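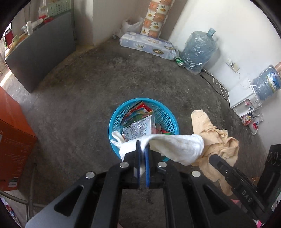
Radside Tidy-Up is a set of short recordings of everyday clearing-up: wrappers off the table, cloths off the floor, rubbish into whatever bin is nearest. I love this sort of job and have wanted a proper collection of it for years! The bin matters more than you might think. A round turquoise one with lattice sides shows its contents from almost any height, and a white fabric glove lying across the rim is a lovely awkward case, half in the bin's territory and half out of it. We label a thing like that "on rim" until it is clearly inside or clearly elsewhere.

What's in the set

1000 clips, split into 2 folders:
surkum/ has the table clearing
alcaraz/ has the floor and basket work

Each clip comes with a plain text file giving the items, their starting places and the job to be done. The spelling is British and the words are the ones you'd use at home, so "crisp packet" where we're sure and "snack packet" where we're not.

Item groups

There are 6: wrapper, packet, bottle, cloth, glove, other. Packets are the best fun. They overlap, they crumple, and the shiny ones catch the light from the window so that the small print vanishes. A yellow snack packet resting on a bigger one, with a red one tucked partly underneath, gets three separate entries. Printed flowers on a tablecloth are never items, however much they look like something you could pick up.

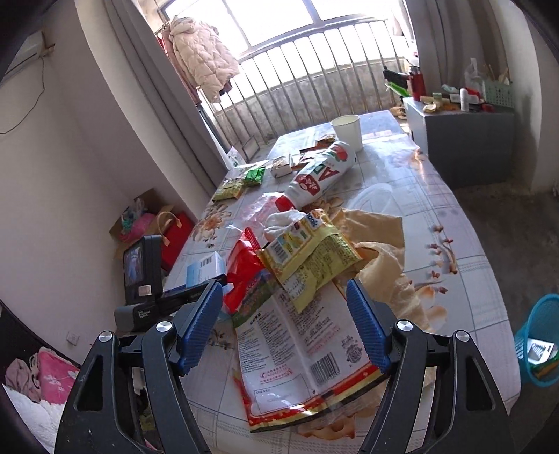
Labelling notes

Cloths and gloves are not rubbish unless the text file says so. Beige cloth and white cloth are kept apart by colour.
A bottle on its side is "lying", whichever way the cap points.
If the writing on a packet is only partly readable, copy the letters you can see and leave the rest blank.

Changes

April 17, 2025: "on rim" added, and the Sitel word list merged in.
February: first release, surkum/ only.

Known gaps

Very few bottles so far, and hardly any paper. More of both would be wonderful. Corrections to Eusebio Bravo, with the clip number please.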